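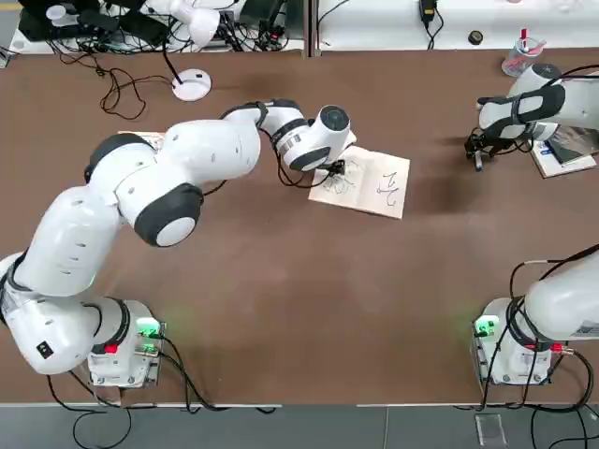 *Pen and paper on a brown tabletop, with a printed book off to the right.*

Most of the advice I read about handwriting is about the hand. Hold the pen this way, rest the wrist that way, buy a grip. I taught evening lettering classes in Aasen for 13 years, and I have come to think the advice should start with the table and the paper, and get to the hand much later.

A page with one big, curling character in black ink and a patch of loose scribble beside it is what practice looks like. I trust a page like that more than a clean one. The scribble gets the ink moving and tells you how the nib feels on that particular sheet. Beginners are ashamed of it. They do it on the back of an envelope and throw the envelope away, then start the real page cold and wonder why the first stroke is stiff. I would have every learner scribble on the same sheet they mean to write on.

The sheet itself should be cheap. When I started out I bought a pad from Isell with heavy cream pages, and it lasted me two years because I was afraid of it. I wrote small and stopped early. Britt-Marie Granström, who ran the class before I did, took it off my desk one October evening and gave me a stack of copier paper instead. I filled more of it in a month than I had filled of the pad since buying it. A crease down the paper is no problem. You learn to lift over it, or you put the character to one side of it.

Then there is size. School taught most of us to write between lines, and the lines were close together. A character that takes up a good part of half a page shows you things a small one hides. You can see where the hook turned too soon and where the curl lost its shape. You can lay your finger on the place. I ask for one large character at a time, and I ask people to draw it — draw it, with the same attention they would give to a leaf or a cup. They can shrink it later.

I am less strict about models. Some teachers want an open book beside the sheet at all times. Mieke De Bruijn, who has taught brush writing in Irkau longer than I have taught anything, believes that a learner without a model is only rehearsing mistakes. We have argued about this by letter for years. She is right for the first few weeks. After that I think the book should stay on the table but closed, within reach, so that looking something up costs a small effort. People remember what they had to reach for. With the book open at the elbow, the eye goes back and forth and the stroke comes out in pieces.

The table matters more than the chair. It should be long enough that the book, the spare paper and the working sheet do not have to be stacked. I have watched students on narrow folding desks spend half the evening moving things out of their own way. Let the sheet lie at a small angle, too. Squaring it to the table edge looks tidy and makes a lot of people write from the shoulder in a way they can't keep up.

Mieke says she has written up to 2000 pages for a single exhibition and kept only a handful. I haven't the patience, and I doubt most of my students do either. But I have stopped telling them to throw the scribbled sheets out. I have them write the month in the corner and put the page in a drawer, scribble and all. The drawer in the classroom is full now and I need to ask for another.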